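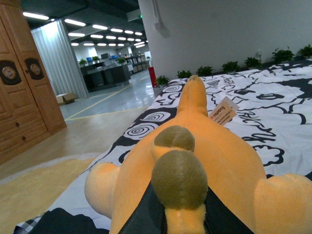 Page last changed: Saturday, August 1, 2026

Section 7. Comparing Gripper Fingers on Soft Objects

This section explains how to compare two sets of fingers on the same arm. It applies to the Lockwood narrow finger set and the Imell padded finger set. Complete the wrist camera set-up in the previous section before you begin.

CAUTION: Keep hands clear of the fingers whenever the arm is powered. Press the stop button before changing a finger set.

1. Fit the first finger set and tighten both screws by hand, then with the supplied key.
2. In the Grotis controller, open Tools and select the matching finger profile. The wrong profile will give a false closing width.
3. Place the plush toy lengthwise on the bed. Paper tags may be left on, but should lie to one side of the grasp point.
4. Lower the open gripper until one finger is on each side of a raised part, such as a spike on the back. Check the position in the wrist view.
5. Set the force limit to the lowest value and close the gripper.
6. Lift, hold, and lower. Record the result as held, slipped, or missed.
7. Raise the force limit by one step and repeat from step 4.

Note: Do not change the toy between finger sets. A different pile length will affect the result. 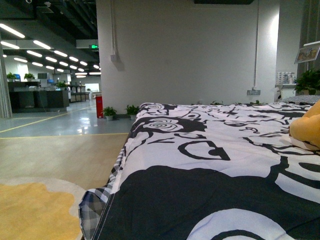

The head camera should be checked once before each finger set is tried. Open the head view and confirm that the bed cover is in focus from the near side to the wall. Bold printed covers are suitable for this check -- the thin lines of the spiral rose near the far end of the bed should be readable as separate lines. If they blur together, repeat the focus procedure and save the new setting.

8. Press the stop button, fit the second finger set, and repeat steps 2 through 7.
9. Export both logs under the same session name.

Note: The controller keeps 3,000 grasp records. When the store is full, the oldest records are overwritten without a warning. Export before starting a long session.

Questions about finger profiles should be sent to Denise Yeoman, Tritville Support Office. Include the session name and the controller version.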